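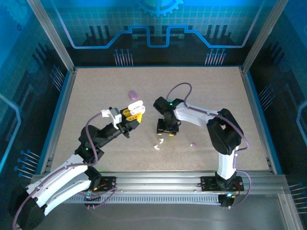
How do you keep small round pieces from wandering off on a hard worktop?

Level the top first, wipe it clean, and set each piece down on its flattest side. A ball has no flattest side, so it goes down last and away from the edge.

Home | Notebook | Benches | Supplies | Lost and Found | Log in

Workshop notebook, Pellgate room
July, started a bit after 9 in the morning

Picking up from the last entry, where I said I would finally deal with the tabletop. The small pieces have been a nuisance on it for weeks. The egg and the balls drift, the curved ones rock when you breathe on them, and the white ones are hard to find again against the speckle if you look from a low angle. Veronika Gál had asked for notes she could follow on her own, so I am writing down more than I usually would.

Cleaning. Took everything off the beige top and wiped it with warm water and a drop of dish soap in 300 ml, then again with plain water. The first cloth came up gray. With a speckled finish you can't tell by looking whether it is dirty, you have to run a hand over it. I found a sticky patch left of the middle, most likely label glue. Soap did nothing for it. A plastic scraper held nearly flat got it off, then another wipe. Left it to dry for 17 minutes while I went through the drawers. Don't use the blue paper towels, they shed.

Level. Put the short level down along the front, then front to back. Along the front it was fine. Front to back it dropped slightly toward me, which matches what the balls have been doing. Géza Bodnár held up the front of the table while I turned the feet. We overshot, came back half a turn, and tightened the lock nuts. Checked it again after lunch and the bubble had not moved. The floor is worse by the window, so if the table ever gets shifted over there this has to be done again from scratch.

Ball test. Set a ball in the middle and let go gently. Before leveling it rolled to the front every time I tried. Afterward it stayed, or crept a little and stopped. It still goes if you bump the table or shut the door hard. I tried a small ring of putty under it and that holds well, but the putty leaves a greasy ring on the top and I had to clean again. Not worth it for everyday use.

Egg. The lavender one sits better than I thought it would. Lay it on its side, wait for it to settle, then let go. If you let go too early it swings around its fat end and finishes up pointing some other way. Zsófia Sárközi turns it a little under one finger until it stops pushing back, and I have started doing the same.

Curved white pieces. I tried them both ways up. With the hollow side down they touch at the rims and stay where they are put. With the hollow side up they rock for a while and then creep. Hollow down from now on, unless somebody needs the inside. Two of them placed close together tend to catch on each other when you pick one up, so leave a finger's width if it matters. If it doesn't matter, leave them.

Color against the top. Lavender and purple both show up fine on the beige from anywhere in the room. White is all right with the lamp overhead and poor with the lamp low, because the light specks in the surface look much like an edge. I asked Gyula Bárány to stand in the doorway and point at the white pieces. He got them with the overhead lamp and missed with the low one. Overhead lamp stays on, then. I would like to try the white ones on a darker mat but the one we have curls at the corners.

Blue backdrop. Dusted the panel with the circuit-board print using a dry microfiber cloth, top to bottom. No spray on it, the print on the old one lifted where somebody used glass cleaner. The corner posts got the same cloth. The slots in the front rail hold a surprising amount of fluff; a soft paintbrush gets it out and then you vacuum what falls. I went along the slots once and should do it a second time with a smaller brush.

Storage. All the small pieces used to live together in tray 347, and the purple balls picked up scuffs from sharing it. Split them up this afternoon: balls in the shallow Travora box with the foam, eggs in the egg cups Piroska Győri brought in, white curved pieces back in 347 on a folded cloth. Labels are in pencil for now. Veronika would like colored dots on the lids. I have no objection, but the dots we have in the cupboard are all orange.

Put back out at about 3:30. Egg toward the back, ball over to the right, white ones near each other. Came by before going home and wiped off a coffee drip next to the egg -- mine, I think. Mugs should go on the side shelf.

To do
- ask Géza whether the Fekete room has a spare long level, the short one only covers part of the top at a time
- smaller brush for the rail slots
- flat dark mat, matte, cut to fit between the posts
- felt pad for the door so it stops slamming
- get the last of the putty grease off (tried soap, next try a little rubbing alcohol in a corner first and see what it does to the finish)
- pieces on loan to Iselero: find out what color they were, the sheet only says "round"

Veronika read this over and says the part about the feet is unclear. Clockwise lowers the table, seen from above. I had to go back and check.

Recent entries
Drawer liners, second attempt
Which cloths shed and which don't
Lamp heights, Pellgate room
Scuffs on the purple balls
Moving the side shelf
Label glue and how to get it off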